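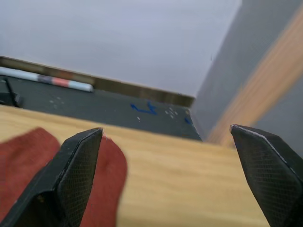
Clindholm Robotics Club, Student Projects Section

Project report: collecting examples for the sock hanging task

Our project started in May. The aim was to prepare a set of recorded examples, from which a learning system can later practice to hang socks on a small clip hanger with two arms. We called the set Trumeck, after the name of our shared folder.

One person guides both arms, and the second person watches the recording on the laptop. One arm takes a sock from the table and the other works near the clips. We change the places of the socks between the recordings, so that the system does not learn only one position. After every 15 recordings the two persons change their roles.

In the first week we kept only 9 recordings. Most of the others we deleted, for the reason that the operator stopped too long before closing the fingers. We then agreed on a written rule: if the arm waits more than four seconds without movement, the recording is not used. 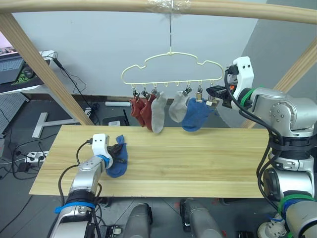 The hanger gave us more trouble than the socks. It hangs on a thin wire, so it turns when a gripper touches it, and the operator must wait until it is quiet again. This waiting is in conflict with our own rule. We decided to mark such recordings with a separate label, and not to delete them.

The labels are written by hand in a table with two columns, the result and the remark. The remarks are not yet in one style, and this must be corrected before we give the set to the Lasard group for the first training.

Report handed in: Fri 2 August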